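Ornisau Releases Revised Surface Cleaner Concentrate for Home Kitchens

CISOW, July 2024. Ornisau, a maker of household cleaning products, has released a revised version of its Bosorar surface concentrate. The new formula removes added dye and fragrance and lowers the foam level, so that treated counters need a single rinse.

The concentrate is diluted at two capfuls per bucket of warm water. It is intended for sealed stone, tile, laminate and washable table coverings. It should not be used on bare wood or unsealed marble.

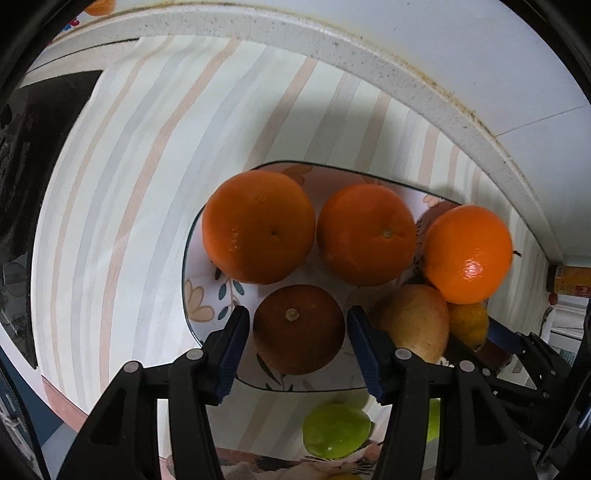 Oranges, a pear and a lemon on a serving plate with a painted petal pattern.

Before release, the formula was tested in 329 homes. Participants used it on kitchen surfaces once a day and recorded streaking, residue and odor. In 93 percent of the homes, no residue was reported after one rinse. Most of the remaining reports came from homes with hard water, and the label now advises a smaller dose in those areas.

"The old formula cleaned well but left a film when people used too much of it," said Vichien Tanasarn, head of product development at Ornisau. "We changed the surfactant blend and made the cap smaller."
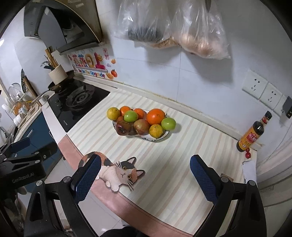

The bottle has also been changed. It is now shaped to stand upright on a narrow shelf, and the label peels off in one piece for recycling. Refill pouches will follow in August through Intarasuk, the company's distributor. The first shipment will be 1,000 cases.

Safety data sheets are available on request. Trade inquiries should be sent to Yutong Meng, Ornisau press office.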